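Notes from the tableware collection at Katerbridge, now that the first pass is through review. Short thread, mostly for people planning their own.

1/ Scope: tabletop dishes, handheld grippers, homes only. We logged 1,164 takes against a target of 1,000. After review, 545 went into the training split. The gap is the subject of most of what follows.

2/ Largest reject category: the take starts with the fingers already on the object. A policy trained on those never sees an approach. Usman Kiani now trims nothing at the head of a clip and rejects any take without a clear reach.

3/ Second largest: the jaws never fully open between grasps. It looks fine on video. In the width signal it reads as one long ambiguous hold. The operator sheet now says "open all the way, every time" in the first line.

4/ Bowls are harder than plates. One finger goes inside, one outside, and the rim hides a lot of the contact from a camera on the tool. We label rim grasps separately from flat-edge grasps. Merging the two in February cost us a week.

5/ Mehwish Talpur asked whether we should clear the rooms first. No. Shelves, boxes and patterned tablecloths stay as the household has them. We move things only when they block the arm path. Models trained on our bare bench set did poorly on printed cloth, and I would take the clutter over another round of augmentation.

6/ Stacks get their own task code. "Take the top item" and "take a single item from the table" share almost no approach angles. Kulsoom Zaidi split the codes in Baidoo and the per-task numbers became readable.

7/ Rim grasp, then a stack, same table:
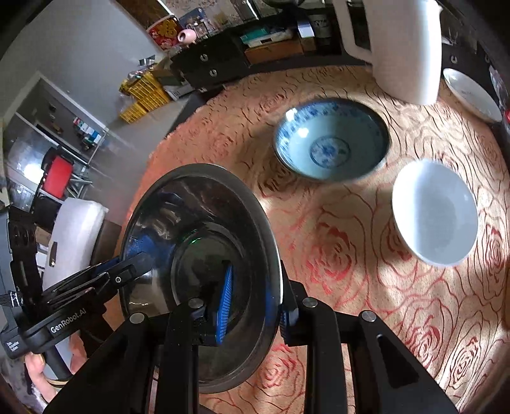
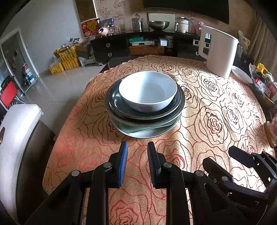
8/ Instruction text is written after the take, by someone other than the operator. Operators write what they meant to do. Shazia Lashari's rule is that the annotator gets the clip and nothing else - if the text comes out vague, the take is flagged.

9/ Still open: how to weight failed grasps. We have 473 with clean tracking and a visible slip or miss. Urho Keskinen wants them in with a failure tag. I would hold them back until the grasp labels have had a second reader.

10/ Next pass adds cups and anything with a handle. Same sheet, same review order, and the export moves from Flundero to Imik. Format changes will go in a separate thread once the converter stops dropping timestamps.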